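Notice to Connections of the Mare Enik

The Stewards of the Lovholm Racing Club convened on 24th October to consider the retirement of the mare Enik, aged 11, trained by Vichien Hemmin and owned by the Kwiatkowski Stable. The inquiry was opened at the request of the trainer, who wished the record to show that the decision had been his own.

Mr. Hemmin stated that the mare had started 17 times at Lovholm and had won once, over 1000 meters, on a January afternoon when the favorite, Clekitz, was slow from the gate. He asked that the slow start be left out of the minutes. The Stewards declined, and he asked that it at least be placed in a separate paragraph. The Stewards agreed to this.

Clekitz was slow from the gate.

The rider, Kacper Brzozowska, was called next. He had ridden the mare in 11 of her starts and was asked whether she had at any time been unwilling. He replied that she had been unwilling at all times, and that he had come to depend on it. On the morning of her win she had refused to leave the stall until the radio was switched off. He had regarded this as normal and had told the trainer to expect a good run.

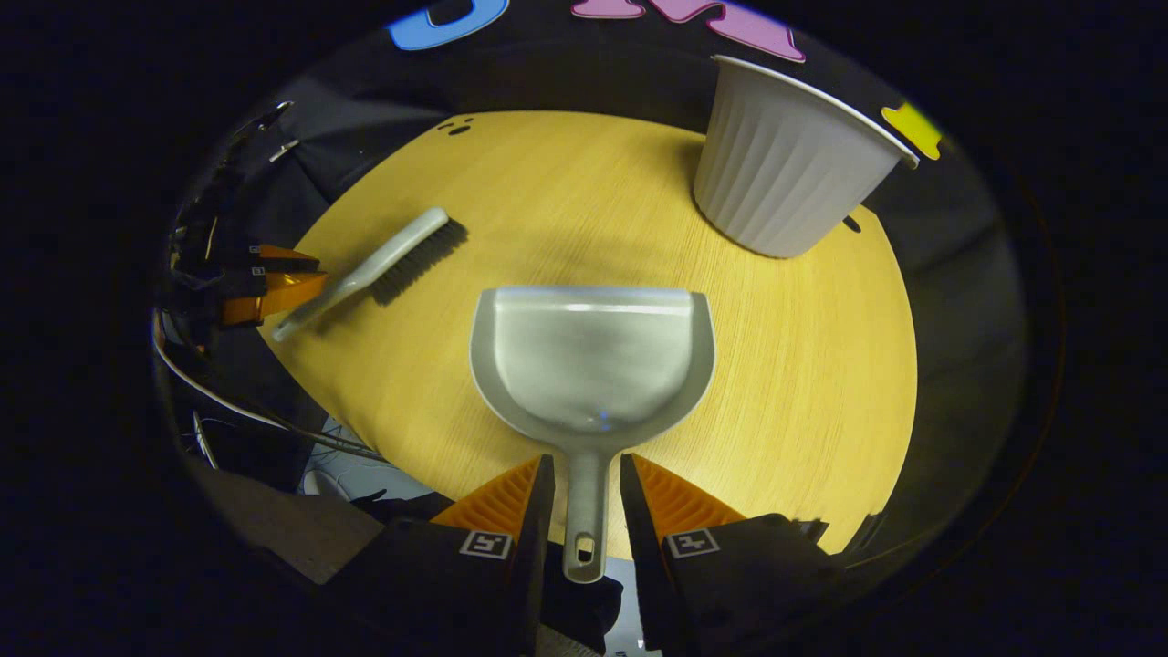
Why did the Stewards not rule on the matter the same day?

Under the Rules, a retirement entered by a trainer must be confirmed in writing by the owner, and the owner's letter had not yet reached the Club.

The letter arrived the following morning. It consented to the retirement and enclosed the mare's winning saddlecloth, with a request that it be returned if the Club had no use for it. The Secretary placed it in the cabinet beside the Lovholm Cup, where there was room.

Mr. Hemmin came to sign the register before noon. He read the minutes twice, pausing at the separate paragraph, and inquired whether the mare might be permitted to walk the course before the first race. No rule provided for such a request and none forbade it. The Stewards gave their consent.

Mr. Brzozowska led her out on foot. She stopped at the 1000-meter gate and would not go forward, and he stood with her there until the horses for the first race were called.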